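Bond claim for benchtop wear, unit in Paltness

hkubo
Lease ended January 20, 2020. Agent wants $809 from a $3000 bond for a benchtop described as "marked". Entry condition report says "good", no photos attached. Is that enough for them to claim?

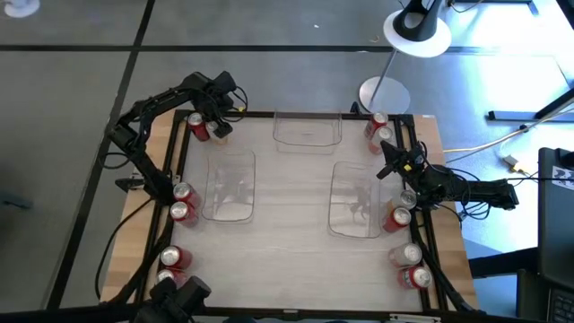 Tenancy was just over 2 years. Rent paid up, keys returned, exit report not signed by me.

lyons_s
Burden is on the landlord. Ask for the invoice and the age of the benchtop. Depreciation applies.

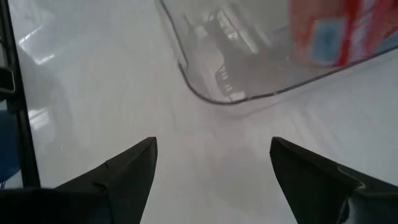 If it's past its effective life, the claim should be close to nil.

Welington C
Disagree. Depreciation covers fair wear. A burn or deep cut is damage, and I've seen full repair cost awarded on a smaller job.

lyons_s
Repair, yes. Replacement, no. Which one is the $809?

hkubo
Quote from Kahraman, "supply and fit". Another $153 is itemised as disposal.

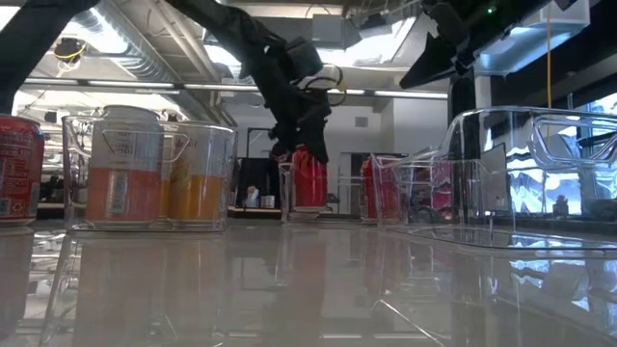
So replacement. No invoice yet, only the quote.

ozan_t
Lodge your own claim for the full bond before they lodge theirs. The agent then has to respond within the notice period.

Welington C
Fine, but offer something for the repair first. Saves a hearing.
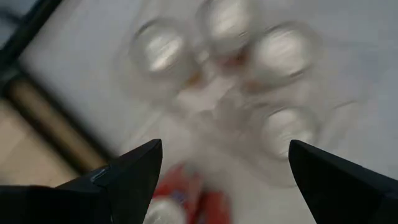
White tabletop, clear cups

hkubo
Claim lodged tonight. Will post the agent's response.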